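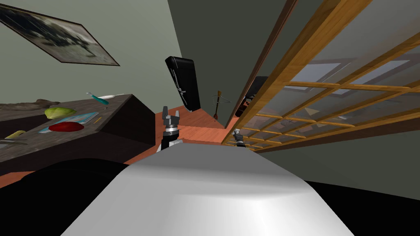 Wooden lattice screen, right; computer rendering.

Foreign Policy and Aid, Unit 5
Notes: "Helping others helps us"

Read before section. Bring the Lusora packet, including the two budget pages at the back that most people skip.

1. The claim

You have all heard some version of it. Money spent on clinics, roads and schools abroad comes back to the donor country as trade, safety and good will. Speakers from both parties use it, usually in front of business audiences, and it usually gets applause. That alone should make you a little careful. A claim that pleases the humanitarian and the exporter at the same table has probably been left vague on purpose.

Three different claims tend to get packed together:

Trade claim: countries that get aid later buy more from the donor.
Security claim: countries that get aid are less likely to become a source of threats.
Image claim: people in those countries think better of the donor and act on it.

Each one could be true while the others are false. When a speaker slides from one to the next in the same paragraph, mark the place.

2. What counts as evidence

The trade claim is the one with numbers attached, so people lean on it. The trouble is timing. Donors often pick countries that are already growing, or that already trade with them, or that sit on a shipping route. If exports rise after the aid starts, you still don't know what they would have done without it. I have yet to see a brochure that deals with this.

The security claim is harder. We are asked to give credit for things that did not happen. Some serious people believe it, and they may be right, but a war that never started is a poor data point. Ask what the speaker would accept as a failure. If the answer is nothing, move on.

The image claim rests on surveys. Look at who was asked, by whom, and how soon after the ribbon was cut.

3. Case: the Lusora water program

The packet covers the Murach district portion of the program. The summary says that 789 households were "reached." Turn to the notes. A household was counted as reached if someone from it attended a meeting about the new wells. Households drawing water from a program well in the second year came to 400. That is still a real result for a district that size, and I don't want you to sneer at it. I do want you to notice which number made it into the speech.

The survey is weaker. Interviewers spoke to 200 adults, and 63 percent said they had a "more favorable" view of the donor. More favorable than what? There was no survey before the program began. The interviewers wore the program's badge. The comparison district, Erkilow, was dropped from the study when the road washed out, and the report gives that a single line.

The Nugroho memo (last item in the packet) makes the best case for the program. It argues that the embassy got meetings it could not get before, and that two stalled port agreements were signed in June. Read it closely. It says the meetings came after the wells. It does not say anybody on the other side mentioned the wells. The memo's writer wanted the budget renewed, and says so on the second page, which I count in its favor.

4. A fair reply to all this

Skepticism is cheap in a classroom. Diplomats have to decide with bad data and a deadline, and cutting a program also rests on guesses. The people who say aid never pays off have no better surveys than the people who say it always does. Several of them quote the same Erkilow gap as proof of waste, when all it shows is a missing number.

There is also the plain argument that clean water is worth paying for even if the donor gets nothing back. I find that one easier to defend. Ask yourself why it so rarely gets said at fundraising breakfasts.

5. For section

Pick one sentence from the program summary and rewrite it so that it claims only what the notes support. Keep it to one sentence.

Then write half a page on what kind of evidence would change your mind about the security claim, in either direction. "More research" will not get credit.

Terms to know: soft power, tied aid, selection effect, baseline, output versus outcome. Tied aid is not in the packet; see the Unit 4 notes.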